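3.2 Lettering and Backdrop Materials

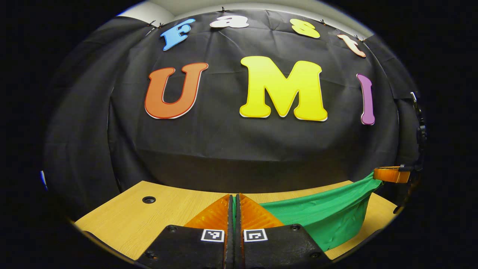
Figure 2. Cut-out lettering mounted on black fabric, Mirham room.

Temporary lettering for tabletop displays is usually judged on reading distance alone. In the present study we also considered how the backing cloth affects the outline of each letter, as the same set may read well on a painted board and poorly on fabric. The Mirham display used separate cut-out letters on black cloth hung behind a light wood-grain table. The letters are set in two rows, "Fast" over "UMI", and share one rounded serif style, but their fill colors differ. Each has a darker outline, and the thin pale edge of the cut-out shows in places against the cloth, most clearly under the base of the "U" and along the side of the purple "I". We treated this edge as part of the letter when measuring contrast.

Letter angle was recorded separately from letter size. The "F" and "t" are both tilted, and the yellow "M" is larger than any other letter in the set. Uneven placement of this kind was common at the Rotich site as well, where letters were put up by hand without a guide line. We did not correct for it.

We use cookies to improve your experience on this site. By continuing to browse you accept our cookie policy. Accept | Manage settings

Cloth condition was scored on a 4-point scale. Creases and long folds were scored together -- early trials with the Plutano sheets showed that raters could not separate them reliably. Side panels were scored only where they overlapped the main cloth. Scores were taken by 2 raters standing at the front edge of the table, with the room lights at 100 percent and again at 30 percent. Disagreements were settled by a second viewing, following the Wulen procedure described in Section 2.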